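PRESS RELEASE - for immediate use
September 16, 2019

Skasard opens second linen hire depot, in Prullton

Holiday let owners in and around Prullton can now hire bed linen by the week instead of buying, washing and storing their own. Skasard opened its second depot today, on the Leinonen trading estate, next to the tile shop. Doors open from 8am, collections until 6pm. Closed Sundays.

The new site takes over from the van round that has served the town since June. Van round ends this week. Existing customers keep their account number and their prices, no need to re-register.

What's on offer: fitted sheets, flat sheets, duvet covers, pillowcases, bath towels, tea towels. Single, double and king. Cot sheets to follow, date to be confirmed. All laundry is done on site in machines supplied by Fisetti, and the depot has room to handle 2000 sets a week at full stretch.

The service is aimed at small owners - people with one cottage or a flat over a shop, who up to now have been doing changeovers with a domestic washing machine and a clothes horse in the hall. Minimum order is 2 sets. No joining fee. Orders placed by noon are ready the next working day, and used linen comes back in the same bag it went out in. Stains are not charged for unless the item has to be scrapped. Lost items are charged at cost, price list on the counter.

Delivery is available within 13 miles of the depot, twice a week, on top of the hire price. Owners further out can collect or share a drop with a neighbour, several already do this on the coast road.

Skasard has taken on new staff for the laundry floor and is still looking for a part time driver, clean licence, early starts. Ask at the desk or write in.

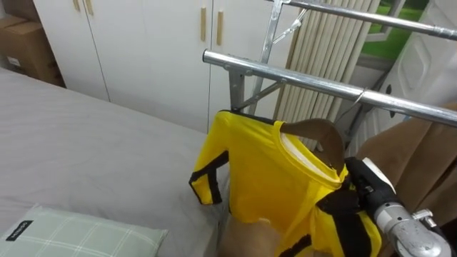
Fitted sheet in light grey. Wardrobe in white behind.

Colours at opening are white and light grey, with more to come if there is the demand for it. Owners who want to mix hired sheets with there own pillows and throws are welcome to, just please keep them out of the returns bag as we can't gaurantee to get them back to you.

Trade visits to the laundry by arrangement, mornings only. Flat shoes please.

Notes to editors
Skasard hires bed linen and towels to holiday lets and guest houses. The first depot stays open as normal.
Further pictures on request from the Skasard press desk, Prullton depot.

ENDS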